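讲稿备注：手持夹爪采集折叠衣物数据的操作规范
主讲：Teresa Macedo（Zovudwood 公司），时长 30 分钟

*开始以前：确认翻页器有电，水放在左边。说话慢一点，"夹持"和"加持"的发音要注意。*

## 1. 开场（两分钟）

大家好，我是 Teresa。中文是我的第三种语言，如果有句子不清楚，请马上举手，我会再说一次。

今天我要讲的是规则。我知道"规则"这个词听起来不太有意思。可是我们在 Stisano 项目里做了很长时间的衣物折叠，最后发现，不同操作员的数据放在一起不好用，原因大部分在于每个人有自己的习惯。所以我和 Joana Marinho 写了一份内部规范，一共 6 页。今天讲其中我认为最重要的部分。

（停一下，看一看听众。问：有多少人自己拿过手持夹爪？）

## 2. 规范适用的范围

- 手持夹爪采集，对象为单件衣物：T 恤、Polo 衫、毛巾。
- 不适用于机械臂的自动运行。那一部分有单独的安全要求，Joana 星期四会讲。
- 不适用于两个人同时操作同一件衣物。我们还没有足够的经验，所以不写。

提醒自己：以前有人问牛仔裤可不可以。回答：可以试，但是请单独保存，不要放进主数据。

## 3. 开始录制以前

我请大家按照这个顺序检查，不要跳过：

1. 桌面清空，只留一件衣物。手机、杯子、标签纸都拿走。
2. 夹爪上的标记贴纸要平，要干净。贴纸翘起来，手指开合的宽度就会算错。
3. 侧面的镜子用软布擦一次。镜子里的指纹肉眼不容易看到，在录像里很明显。
4. 手指完全打开、完全闭合，各做 2 次，听有没有不正常的声音。
5. 在记录表上写操作员代号、衣物编号和开始时间。

（这里讲 Teixeira 实验室的例子：他们有一整个下午的录制没有写衣物编号，后来只能全部重新做。不要讲太长。）

## 4. 接触衣物的规则

这一节请讲得最慢。

- 先观察，再接触。夹爪停在衣物上方，等画面稳定，然后下降。
- 两个手指压向布料的时候，力量要轻。压得太重，布料会跟着手指滑动，产生多余的皱纹。
- 从下摆开始的动作，要选靠近边缘的位置，不要选衣服中间。
- 如果夹空了，不要停止录制。慢慢地打开，回到上方，再做一次。失败以后怎样恢复，对训练也有价值。
- 空着的那只手不可以帮忙。这一条大家最容易忘记，我自己也忘记过。

看屏幕上这件浅蓝色的 Polo 衫。领子在桌子远的一边，两个橙色手指压在靠近下摆的地方。请注意下摆附近的横向皱纹，还有一边的袖子向内折在肩上。规范没有要求衣服在开始时完全平整，家里的衣服也不是这样的。但是这种状态要在记录表上选"部分折叠"，不可以选"平铺"。

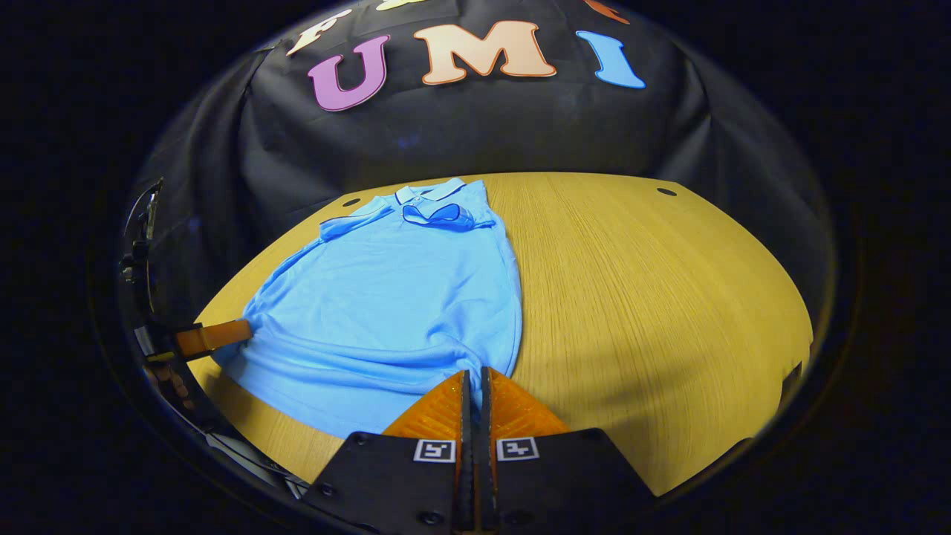

## 5. 结束录制以后

- 夹爪先离开衣物，再按停止。顺序反了，最后一段动作就不完整。
- 当天看一遍录像，不要等到下个星期。
- 不合格的录像不删除，移到"待查"文件夹，并且写一句原因。写"不好"不算原因。
- 数据上传到 Wollo 平台，文件名不要用中文标点。

## 6. 可能的提问

**为什么不统一衣物的颜色？** 我们希望模型见过不同的颜色。统一的是流程，衣物可以换。

**新操作员需要多长的练习？** 没有固定的时间。我们的做法是请有经验的同事看他的录像，同意以后才可以正式采集。

**规范会公开吗？** 现在只在合作单位里面使用。下一版计划 6 月完成，需要的人请给 Joana 写邮件。

*如果时间不够：跳过第 5 节的最后一条，直接回答问题。最后记得谢谢翻译组的同事。*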